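Home About Archive Shop Notes Contact

The yellow shelf, and what goes on it

Posted Apr 1, 2012

I spent the weekend on the back room. It has gray carpet with a streaky stripe in it, which hides dust well, and that is probably why I let it go as long as I did.

The room is where everything lands when it comes in from the truck. Boxes, returns, the stuff Lalit Jaiswal leaves with me when he is between apartments. Up to now I had one system, which was to stack things against the wall and remember what was in them. I remembered fine until July, when I bought a second set of lamp parts because I could not find the first set. The first set was under a bag of curtain rings.

So I got the shelf. It is a yellow unit with thick uprights, and it came secondhand from a shop in Jonmont that was closing. I paid 20 dollars, which I thought was fair. Ro-un Jeon helped me bring it in. We took the door off its hinges to do it and put the door back on the same afternoon, so I am calling that a success.

I wanted to sort by how heavy things are and how often I need them. That put the boxes low and the small parts somewhere else entirely. I tried it the other way first, with small parts in trays on the shelf, and I spent the whole evening walking back and forth with one screw in my hand. The small parts now live in the kitchen drawer where they lived before. My wife is not thrilled.

The big cardboard box was the problem item. It is full of Vominel binders from when I did the newsletter, 619 pages of it if you believe the last index. I do not read them. I also do not want to throw them out. I tried the box in the closet, where it blocked the vacuum, and then under the desk, where it blocked my feet. It fits inside the shelf with the handle hole facing out, so I can get a hand in it and pull. That was enough to settle it.

I left the old shipping label on. I used to peel them off and end up with a gummy patch that collects lint, and a marker works just as well on the side.

The pale gray tub is across from the shelf. That one is for anything I have not decided about. The rule is that when it fills up I have to go through it before I am allowed to put anything else in the room. I made the same rule about the hall closet two years ago and it held for most of a winter.
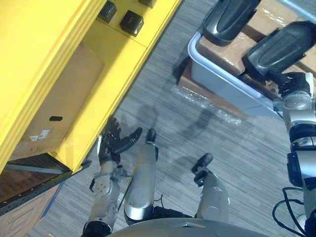

The big box in its spot, with the tub across from it.

The tub will probably move closer to the door. I like having a clear stretch of carpet between it and the shelf — when I pull the box out I need somewhere to set it down, and I like to sit on the floor when I sort.

Still to do: the Drolter catalogs, which are in the garage getting damp, and the extension cords. Ro-un says to hang the cords on hooks. I have hooks. They are in one of the smaller boxes and I have not opened those yet.

I also need to find out if the Zou cabinet my brother is giving up will fit next to the shelf. He measured it with a tape that is missing its first inch, so I am going over there to do it again. If it fits, the binders may get a door in front of them. If it does not, it goes back to him and we don't discuss it.

Next post will be the garage, assuming it stops raining.

Filed under: Around the House, Storage
2 comments Share this post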